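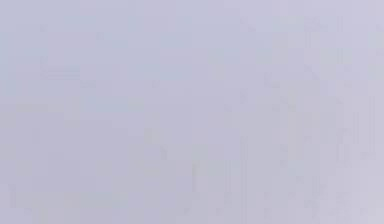 Skellia Contact Pretraining Kit
Simulated wrist-camera data, policy weights and evaluation scripts

Sold by Planent. Reviewed for this catalog by Manee Srithong.

Availability: ships as a download, usually by the next morning
License: one lab, any number of seats
Support: email only, English and German

What you get

Skellia is a package for labs that want to train a manipulation policy in simulation and then run it on a real arm. It contains rendered episodes, the policy weights that came out of them, the scripts used to score those weights, and a short paper by Sieglinde Ackermann describing the method. You can buy the episodes without the weights. You can't buy the scripts alone, though we've asked.

The method goes like this. Most policies trained on rendered video learn from everything the camera gives them, including stretches where the camera gives them very little. Ackermann's claim is that those stretches should stay in. A plain, nearly featureless view still arrives at a known moment in an episode, next to known joint readings, and the policy is supposed to learn to lean on the joint readings when the picture has nothing to offer. She calls this "low-content retention." Most of us would call it leaving the data alone.

The idea is reasonable. Whether it earns the price on this page is a different matter, and I'd like buyers to read the next few sections before they fill in the order form.

The headline result

The Skellia paper reports a success rate 13 points higher on a peg-and-socket task when low-content views are kept, compared with a policy trained on the same episodes with those views filtered out. That number is on the front of the brochure. It comes from 100 trials per policy, all in simulation, all with the same peg.

Thirteen points is a lot, and I don't doubt the arithmetic. I reran the scripts with the supplied weights and got the figure in the paper. But rerunning somebody's scripts on somebody's weights tells you that the scripts run. It doesn't tell you what would happen with a different peg, a different light or a different random seed, and the paper trains each policy once. One seed each. For a product at this level I would want to see several, with the spread shown.

There is a second problem. The filtered set is smaller than the full set, so the two policies saw different amounts of data. Ackermann acknowledges this in a footnote and says the effect "is expected to be minor." I wrote to ask who expected it. Her reply was friendly and fairly long, and it said that a matched comparison is planned for the next release.

About the rendered video

The episodes come as compressed video. Compression is fine for storage and everyone uses it, but it matters more here than usual. When a view is blank, pale lavender-gray from edge to edge with only slow shifts of color, the codec leaves its own traces: faint squarish patches, short thin lines, small smudges a shade off the color around them. A person looks past these. A network trained on thousands of similar views may not.

So I have a dull alternative explanation for the headline result, and the paper doesn't rule it out. If the block patterns vary with where the arm is in the episode, the policy could be reading compression marks as a kind of clock. It would then do better in any test that uses the same encoder and no better anywhere else. A fair check would be to re-encode the test views, or swap the blank ones for flat color, and score again. The kit has no script for this. Writing one took me an afternoon, mostly spent on the file format.

My results from that check are thin and I'm giving them as such. With the blank views replaced by a single flat color, the advantage shrank but didn't go away. I had time for 29 trials, and I wouldn't hang a purchase on them -- mine or anyone's.

On real hardware

The brochure says "transfer ready." The paper says transfer was "explored." What this comes to is one short appendix on a bench arm at Juhász, a contract test shop, with no baseline next to it. The arm completed the task more often than it failed. I couldn't find the number of attempts, and the tables are silent about what ended a trial.

If you have your own arm, plan on collecting real episodes for fine-tuning. If you were hoping the kit would save you from that, I don't think it will.

Contents of the download

Episodes: 341 rendered sequences, compressed video with joint readings
Weights: two policies, full set and filtered set
Scripts: scoring, playback, and the filter used to build the smaller set
Paper: PDF, with appendix
Notes: setup guide, plus a list of known faults

The list of known faults is the best-written part of the kit. It names the episodes where joint readings and video drift apart, and it admits that the filter sometimes throws out views that do have something in them. Read it first.

Setup

Unpack the archive on a local disk. Playback from a network drive stutters and then quits without a message.

Run the scoring script once on the supplied weights before you change anything, and keep the output. Your numbers should match the paper's table. If they don't, check the version of the physics library, which is pinned in the guide but not in the installer.

The filter has one threshold. Its default is the value used in the paper. There is no sweep over other values in the paper or in the notes, so try a few. I found the size of the smaller set quite sensitive to it.

Compared with the Jondon set

We also carry the Jondon set, which is cheaper and older. Its episodes are stored without lossy compression and take up far more disk space. There are no weights and no paper, and the playback tool looks its age. For someone who wants to test the low-content idea properly, I'd start there: train your own policies, same amount of data on both sides, more than one seed. You'd lose the convenience. You'd also know where your result came from.

For someone who wants a working pipeline to learn on, Skellia is the easier buy. The scripts are clean, the file layout makes sense, and Ackermann answers her mail.

Questions we've passed on to the maker

Will a lossless version of the episodes be offered? Under consideration, no date.

Will the matched comparison be free to current license holders? Yes, confirmed by Ackermann in January.

Can the raw trial logs behind the headline number be released? They are asking. We'll update this page when we have them.

Returns

Downloads can be returned within the trial period if the scoring script won't reproduce the published table on a supported machine. Send us your log file and the physics library version. A policy that does poorly on your own hardware isn't grounds for a return under the maker's terms -- please read those before ordering.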